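4. Checking what the arms see before you plan

I wrote this section after the third time I got burned by skipping it, so please don't skip it. It takes a few minutes and it will save you an afternoon of staring at planner logs. You should already have Treltska installed, the two-arm project open, and the simulator running with the planner turned off.

Step 1. Open the View panel and switch the planner to Hold. The word Hold should turn gray. If it stays black, the planner is still listening and the arms may move when you click around in the next few steps.

Step 2. Set the random seed. I use 2,349 for everything in this guide, for no better reason than that it was in my first config and I got used to it. Use your own if you like, but write it down - the room textures come from the seed, and you'll want the same walls and doors back when you compare two runs.

Step 3. Render one still from each view you plan to feed to perception. Turn off overlays first. The little colored axes look great in demos, but they get baked into the saved stills and the detector will happily try to make sense of them.

Step 4. Put the stills up next to each other and look at them yourself before any code does. My set from the sliding door room:
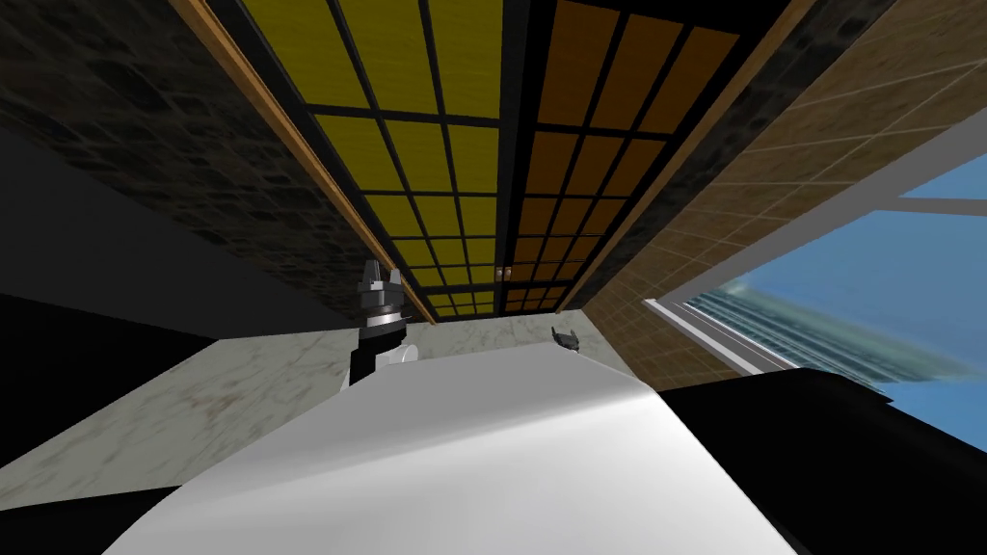
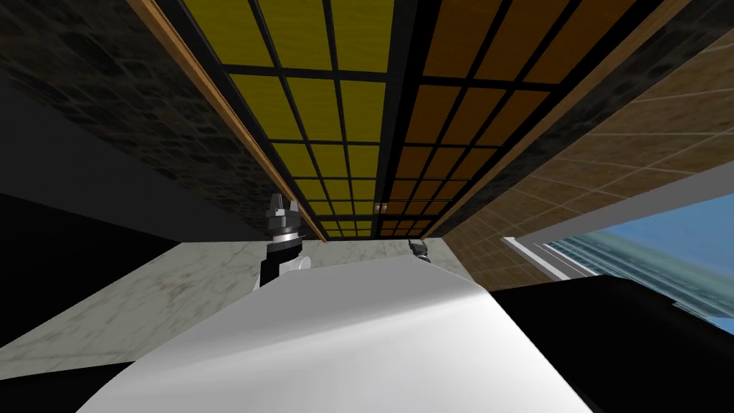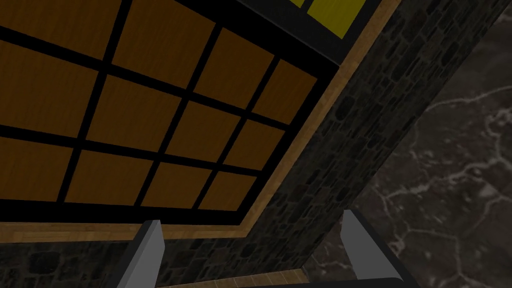 Same room in all three, and the last one is the view with the open fingers at the bottom. Dorottya Kozma wrote back after reading my draft that she would do the tilt check before anything else, and that the seed can wait. Her point was that a wrong camera rotation still gives you a perfectly nice picture, so you won't catch it by eye, and then every grasp target comes out shifted by the same amount. She prints the camera pose to the console and compares it with the one in the arm description file, number by number.

I've come around to her way, so here it is as a step of its own.

Step 5. Type pose print in the console with a view selected. Compare the rotation with the camera entry in your arm file. If they disagree, fix the arm file and reload. Don't patch it in the viewer! I did that for weeks and the viewer forgets everything on restart.

Note: steep views are fine. A strongly tilted camera makes straight door edges run on the diagonal and squeezes far-off grid cells together, and the pose estimator copes with that as long as the pose it was given is right.

Step 6. Mask the robot. In the first two stills a good part of the lower half is taken up by a big white curved surface and black shapes, and you don't want the depth step building obstacles out of regions like that. Open Masks, choose Paint, and cover anything in the foreground you want ignored. Leave the gripper fingers unmasked in any view you use for grasp checks. Save one mask per view - they don't carry over, and I really wish they did.

Caution: a fixed mask only holds while the camera and whatever you painted over stay put relative to each other. If you change the starting pose of an arm, redo the mask.

Step 7. Run the detector on the saved stills with the threshold at its default. For the sliding doors I ask for two things, the panels and the handles. Handles come out tiny in a view taken from across the room, so if yours are missed, raise the render resolution before you touch the threshold. Lowering the threshold first got me a pile of false handles on the tiled wall (every grout corner was a handle, apparently).

Step 8. Switch the planner from Hold to Dry Run. It will plan a reach for each arm and draw the path, and nothing will move. I let it do 100 plans and read the summary line at the end. You're looking for failures that all name the same joint or the same obstacle. Scattered failures usually just mean the target is near the edge of reach.

Note: if every plan fails with "start state in collision," go back to step 6. The mask is probably missing from one view.

Step 9. Save the project under a new name. Treltska keeps the pose, masks and seed together in one file, so next time you can load it and start from step 7.

Once Dry Run looks sane, go on to section 5, where we finally let the arms move.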